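ホーム 論文一覧 巻号 投稿案内 お問い合わせ

最終更新:10月

3 調査対象と方法

3.1 複合型朝食調理機の位置づけ

本節では、単身世帯および二人世帯の台所における朝食用小型家電の置かれ方を検討するにあたり、調査の中心に据えた複合型朝食調理機について述べる。複合型朝食調理機とは、パンや具材を挟んで焼く部分と、湯を沸かしたり少量の煮物を作ったりする部分を一つの台座にまとめた卓上家電を指す。販売店では「朝食メーカー」「モーニングプレート」などの名で並ぶことが多く、呼称は統一されていない。本稿では以下、単に「複合機」と書く。

複合機は、トースターや電気ケトルのような単機能の家電と異なり、収納場所についての慣習がまだ定まっていない。トースターであれば冷蔵庫の上か食器棚の中段、ケトルであればコンロ脇というように、回答者の多くは置き場所を迷わずに答える。複合機については、同じ回答者が「出しっぱなし」「使うときだけ出す」「箱に戻した」とばらばらに答え、途中で置き場所を変えた例も目立った。前章で扱った炊飯器の調査では見られなかった傾向であり、本章を独立に設けたのはそのためである。

3.2 対象世帯と手続き

対象は集合住宅ゲリルブリッジ(Gelirbridge)の入居世帯のうち、複合機を所有するか、過去に所有していた47世帯である。募集は掲示板への貼り紙と郵便受けへの投函によった。応募は107件あったが、複合機を所有した経験がない世帯、調査期間中に転居を予定していた世帯、台所を他の世帯と共用している世帯を除いた。残った47世帯のうち20世帯には訪問による聞き取りを行い、ほかの世帯には質問紙のみを配布した。

訪問は平日の朝、家事の支障にならない時間に行った。台所の平面を手描きで写し取り、作業台の奥行き、コンセントの位置、吊り戸棚の下端の高さを巻尺で測った。続いて複合機を普段の位置に置いてもらい、使用時にどこへ動かすか、蓋をどちら向きに開けるか、使用後にどの部品をどこで洗うかを順に尋ねた。聞き取りの記録は当日のうちに書き起こし、置き場所に関する発言を抜き出して整理した。

質問紙は四つの部分からなる。第一は世帯の人数と朝食をとる時間帯、第二は所有する調理家電の一覧、第三は複合機の置き場所とその変更の履歴、第四は手入れに関する自由記述である。自由記述には欄の外まで書き込まれたものが多く、焼き面に残る油と、鍋の置き場への不満がとくに長く書かれていた。

3.3 機種の形状による分類

対象世帯が所有する機種は、台座の形から縦積み型と横長型に分けられる。縦積み型は焼き面の上方に湯沸かし部や蒸し器を重ねるもので、ベテック(Beteck)の初期の製品に多い。床面積は小さいが背が高く、吊り戸棚の下に置くと上段の部品を外せなくなる場合がある。横長型は焼き面と鍋を左右に並べるもので、高さは抑えられるが、作業台の間口を広くとる。イクネス(Ikness)とヨン(Yeon)の機種はいずれも横長型であった。

図1に横長型の一例を示す。丸みのある低い台座の左半分を蓋付きの焼き部が占め、右半分は一段低い開放面となっていて、円筒形の鍋が載る。左右で高さの異なるこの構成は、本調査で横長型とした機種に共通する。蓋の取っ手は上方へ突き出すため、収納に必要な高さは台座の厚みだけでは見積もれない。以下の寸法の検討では、取っ手の先端までを本体の高さとして扱った。
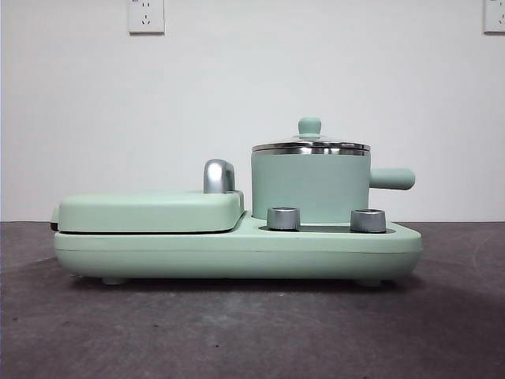

図1 横長型複合機の外観。左に蓋付きの焼き部、右に鍋を配する。

3.4 置き場所の類型

聞き取りを行った20世帯の回答から、複合機の置き場所を常置、半常置、収納の三つに整理した。常置は、使用しないときも作業台または専用の棚に置き、電源コードをコンセントに差したままか、すぐ差せる状態にしておくものをいう。半常置は、同じ室内の見える場所に置くが、使用のたびに作業台へ運ぶものをいう。収納は、戸棚や押し入れなど扉の内側にしまうものである。

常置としたのは11世帯であった。これらの世帯では、複合機の脇にまな板を立てかける、鍋の中に計量スプーンを入れておくなど、調理機そのものが周辺の道具の置き場を兼ねる例が見られた。ある世帯では、蓋を閉じた焼き部の上に食パンの袋を載せていた。使用前に必ず袋をどけることになるが、回答者はこれを手間とは捉えておらず、パンを出す動作の一部として説明した。別の世帯では鍋を外して水切りかごに伏せ、空いた開放面に調味料の小瓶を並べていた。

半常置の世帯では、食卓の端、冷蔵庫の上、電子レンジの上が主な置き場所であった。横長型を電子レンジの上に置く場合、台座の一端が天板からはみ出すことがあり、回答者は鍋を別に置いて軽くしてから運んでいた。運ぶ際にどこを持つかを尋ねたところ、台座の両端を下から支えるとの答えが多く、取っ手を持つとの答えはなかった。コードは台座に巻きつけるか、輪にして焼き部の上に載せていた。

収納の世帯では、取り出しの頻度が低く、休日のみ使用するとの回答が中心であった。元の箱に戻している世帯もあり、箱の側面に中身を油性ペンで書き足していた。戸棚にしまう世帯の一つは、棚板の間隔が足りず、本体を斜めに差し込んでいた。棚板の位置は変えられる構造であったが、上段に重ねた大皿を下ろす必要があり、入居以来そのままになっているという。

3.5 作業台の寸法との関係

ゲリルブリッジの台所は間取りによって二種類あり、流しとコンロの間の作業台の幅が異なる。作業台の狭い住戸で横長型を常置している世帯は、調理の主な作業を食卓に移していた。野菜を切る作業は食卓で行い、切ったものをボウルに入れて流しの側へ運ぶ。この世帯の回答者は、台所が狭いことへの不満を述べる一方で、複合機を動かすことには消極的であった。朝に出し入れをする時間がないとの説明である。

広い住戸では、複合機を壁に寄せて置き、手前を空ける配置が多い。ただし壁に寄せると蓋を開けたときに後端が壁や水栓に当たる場合があり、使用時だけ手前に引き出す世帯があった。引き出す距離は手のひらの幅ほどであるが、焼いている間は手前の空きがなくなり、皿を置く場所を別に用意することになる。皿は多くの場合、コンロの五徳の上に渡した板か、炊飯器の蓋の上に置かれていた。

コンセントの位置も置き場所を左右する。両間取りとも作業台側のコンセントは一か所で、二口である。一口を炊飯器が占めるため、残る一口を複合機とケトルが交代で使う。鍋の側で湯を沸かすようになってケトルを手放した世帯もあったが、来客時の湯量が足りないとして買い直した例も含まれる。

3.6 洗浄と乾燥の動線

手入れについては、鍋と焼き面で扱いが大きく分かれた。鍋はほかの食器と一緒に洗い、水切りかごで乾かす。焼き面は、取り外せる機種であっても毎回は外さず、紙で油を拭き取るだけの日を挟む世帯が多い。質問紙の自由記述には、外した焼き板が水切りかごの中で場所をとり、茶碗が入らなくなるとの指摘が繰り返し現れた。

蓋の合わせ目や台座の継ぎ目に入ったパンくずの扱いは一様ではない。つまようじ、使い古した歯ブラシ、乾いた刷毛が挙げられ、本体を逆さにして流しの上で振るとの回答もあった。水曜日に訪問した世帯では、歯ブラシを鍋の中に立てて保管しており、湯を沸かすときはこれを箸立てへ移していた。歯ブラシの定位置は本来箸立てであったが、洗い物の際に鍋へ戻す習慣がつき、いまは両方を行き来しているとのことであった。

乾燥後に部品を本体へ戻すまでの時間は、常置の世帯で短く、収納の世帯で長い。収納の世帯では本体だけを先にしまい、鍋が翌朝まで水切りかごに残ることがある。その場合、鍋は通常の片手鍋の棚に入れられ、本体とは別の場所で保管されるようになる。部品の分離は、次章で扱う「使われなくなる過程」の初期に見られる変化として、あらためて検討する。

前の節 次の節 目次へ戻る ページ上部へ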